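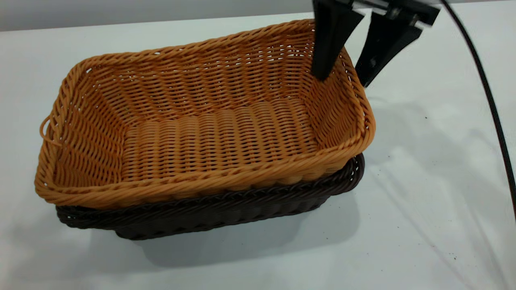 3.2 Cestos encaixáveis e o espaço de prateleira

A segunda parte do estudo trata dos cestos retangulares que as famílias de Famevville usam para guardar pão, panos e correspondência. Foram registrados 367 cestos, e a maioria se guarda em pilha quando está vazia. Na Figura 3 um cesto claro, de cor alaranjada, está sobre outro marrom escuro, com forma semelhante.

Figura 3. Dois cestos trançados em pilha. A borda do cesto claro é uma trança mais grossa, e as paredes abrem um pouco para fora.

Esta inclinação das paredes é o que permite o encaixe. Hinojosa e Saber já observaram, no inventário de Delutmont, que os cestos de parede reta ficam mais tempo fora do armário. Nos nossos dados a alça lateral tem também um efeito - as pilhas com alças salientes pedem mais largura na prateleira, e oito famílias as colocavam no chão. A cor foi citada nas entrevistas como modo de separar o uso: claro para a mesa, escuro para a despensa. Esta regra não foi seguida em todas as casas, e voltamos a ela na seção 4.

Contato: Melahat Işık, Grupo Savmont | Todos os direitos reservados | Voltar ao topo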